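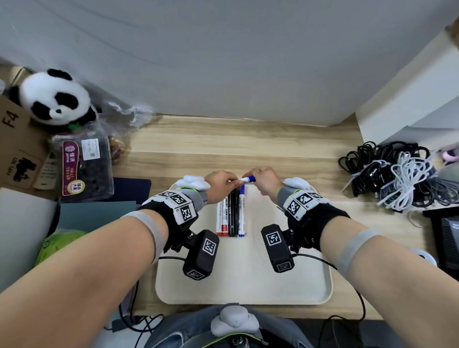 I went to the Sisden open day in July expecting to be talked into something. The flyer promised "a new look at the working desk," and after 40 minutes on the bus I wanted more than a desk. What I got was mostly markers.

Unura, which runs the place, has the idea that a tray is the answer to a messy desk. You line up your markers side by side, same colors together, and every one you use goes back in its spot with its cap on. Fine. My grandmother did this with spoons.

The handout claims tidy trays cut down on dried-out pens, but I couldn't find a word on how they worked that out. A poster by the stairs said the Pretlow office had been on trays since spring and had bought 600 fewer markers. Fewer than what? The poster didn't say.

I will give them the caps. A cap is small, it gets put down anywhere, and a row of markers does at least show you which colors you have. Red, black and blue will cover most of what I write.
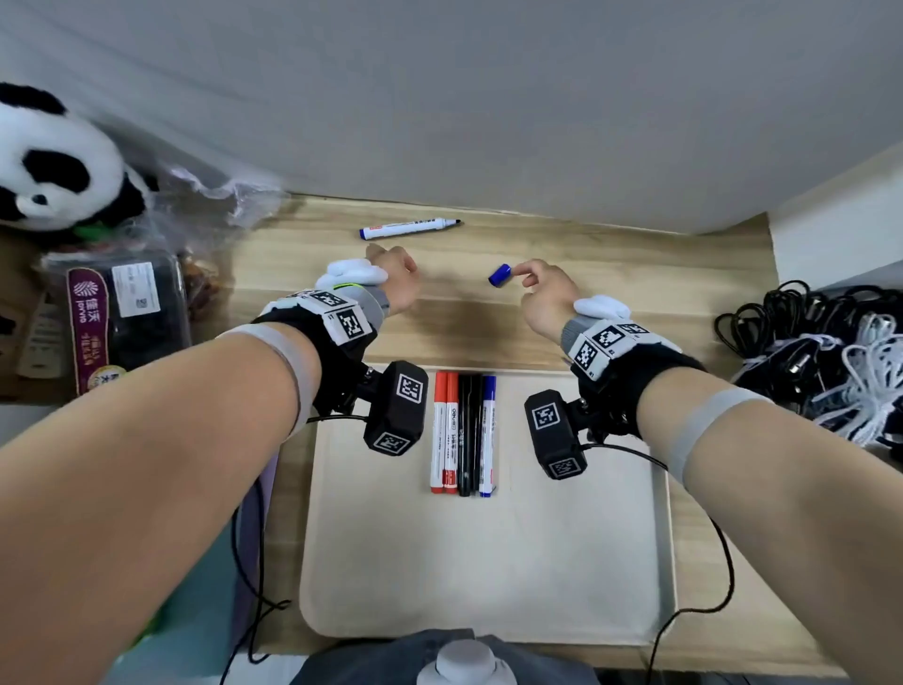 One visitor, on her way out, said I was being unfair, and that at Arabzadeh they had lost caps every week until they got trays. She also said the trays end up full of paper clips by fall - so I'm not sure whose side she was on.

Coffee was free until noon. The trays are for sale at the front desk, and I left without one.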